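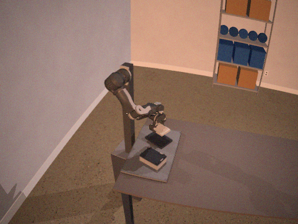
暗号資産の取引所・ウォレット 安全点検チェックリスト(コメント付き)
2020年10月版

口座を開く前、または開いてしまった後に使う点検表です。各項目に「適」「否」「保留」のどれかを付けてください。迷ったら保留です。保留が五つを超えた業者に追加入金する理由は、私には思いつきません。
コメント欄は、Puselow、Pillari、Juktonの三つの取引所と、ウォレットアプリのPascuを自分で使ってみた記録です。推奨ではありません。むしろ勧めたくないものの方が多いです。

1. 運営者の確認

1-1 会社名、所在地、代表者が公式サイトに載っているか
コメント:Puselowは適。Pillariは会社名だけで所在地がなく、問い合わせたところ「グローバルに分散したチームです」との返事。住所を聞いたのに働き方の話をされました。否。

1-2 日本の居住者を相手にするなら、金融庁の登録業者一覧に名前があるか
コメント:サイトに貼られた登録番号の画像は証拠になりません。必ず金融庁側の一覧から探すこと。「申請準備中」は未登録と同じ扱いで否にします。

1-3 利用規約の準拠法と裁判管轄が読み取れるか
コメント:Juktonは英語版と日本語版で管轄の国が違っていました。どちらが優先するかの条文もなし。指摘から二週間、修正も返信もないので否。

2. 資産の保管

2-1 顧客の資産と会社の資産を分けて管理しているか。誰が確認しているか
コメント:「分別管理を徹底」という一文はどこにでもあります。監査した法人の名前と対象期間まで書いてあって初めて適。Puselowは法人名あり、期間なしで保留。

2-2 コールドウォレットの比率が示されているか
コメント:Pillariは「大部分」。大部分とは何割なのか。数字を出さないところは保留、質問して答えなければ否。

2-3 流出時の補償に上限があるか
コメント:Juktonの宣伝ページには「全額補償」とあり、規約には一人あたり3,000ドルまでとあります。効力があるのは規約の方だと考えておくべきです。否。

2-4 準備金の証明が、残高だけで終わっていないか
コメント:負債の側を見せずに残高だけ公開しても、借りてきたコインを並べた可能性は消えません。三社とも残高のみ。全部保留にしましたが、甘い採点かもしれません。

3. ログインと認証

3-1 認証アプリによる二段階認証が使えるか
コメント:SMSだけの業者は否。電話番号の乗っ取りは珍しい話ではなくなりました。三社とも認証アプリに対応しています。ただしPillariは初期設定がオフで、設定画面の三階層目に隠れています。

3-2 出金先アドレスの事前登録と、登録後の待機時間があるか
コメント:Puselowは24時間の待機あり、適。面倒だという声を見かけますが、面倒な方を選びます。

3-3 パスワード再設定がメール一通で済んでしまわないか
コメント:Juktonはメールのリンクだけで再設定でき、その直後に出金もできました。自分の口座で試して気分が悪くなりました。否。

3-4 端末とログインの履歴を確認できるか
コメント:三社とも適。見に行かなければ意味がないので、月に一度は開くこと。

4. 秘密鍵とリカバリーフレーズ(自分で保管する場合)

4-1 フレーズを紙または金属板に書いたか
4-2 写真、メモアプリ、メールの下書き、クラウドに残していないか
4-3 別々の場所に二部あるか
4-4 少額で復元を試したか
コメント:4-4を飛ばす人が多すぎます。私は書き写しを一語間違えていて、試すまで気づきませんでした。Pascuはフレーズの確認を「あとで」で飛ばせる作りになっており、ここは明確に減点です。またPascuの「安心クラウドバックアップ」は、暗号化を誰の鍵でしているのか説明がありません。使わないでください。

5. 手数料と出金

5-1 表示手数料とは別に、売値と買値の差を確認したか
コメント:「手数料無料」の正体はたいていここにあります。同じ時刻に買値と売値を書き取ること。Pillariの販売所は、往復すると目に見えて減りました。

5-2 最低出金額を確認したか
コメント:Juktonは最低200ドル相当。少額で試した人が引き出せない仕組みです。意図は知りませんが、結果はそうなります。

5-3 入金後すぐ、少額の出金を試したか
コメント:この表で一つだけやるならこれです。500ドル入れて一部を引き出し、着金まで待つ。画面の「完了」は着金ではありません。Puselowは当日、Pillariは四日後でした。遅れた理由の説明はなし。

5-4 出金の前に「税金」「保証金」「認証料」の振込を求められないか
コメント:求められたら点検はそこで終わり。否。払っても出てこないと思ってください。

6. 宣伝と勧誘

6-1 利回りを断定していないか
コメント:「月利」という言葉が出た時点で否にしています。原資の説明がない利回りは、後から入った人のお金かもしれないと疑うこと。

6-2 著名人や富豪の成功談が入口になっていないか
コメント:儲けた人の話は残り、損した人の話は載りません。そもそも本人が言ったのかどうかも怪しい。出典をたどれなければ否。

6-3 利用者の評価が不自然でないか
コメント:Pascuのストア評価は2,489件、ほとんどが満点です。低評価から読み始めたところ、残高表示の不具合の報告が続いていました。高評価の方には似た文面が目立ちます。断定はしませんが保留。

6-4 SNSやチャットで知り合った相手からの紹介ではないか
コメント:紹介なら否。親切な相手でも否。

7. 自分の側の点検

7-1 なくなっても生活に響かない金額か
7-2 借りたお金ではないか
7-3 取引履歴をCSVで保存しているか
7-4 家族が口座の存在だけは知っているか
コメント:7-3は確定申告の時に効いてきます。Pillariの履歴は過去90日分しか落とせないので、使っている人は今日のうちに保存を。7-4は存在だけで十分で、フレーズまで教える必要はありません。

点検結果の控え
Puselow:否なし、保留二つ。少額で継続。
Pillari:否一つ、保留多数。残高を引き上げ済み。
Jukton:否三つ。解約手続き中、返答待ち。
Pascu:復元の確認だけ済ませて、使用を停止。

規約の改定があった時は、1と2と5をやり直してください。改定のお知らせメールには変更箇所が書かれていないことが多いので、古い規約をPDFで残しておくと比較できます。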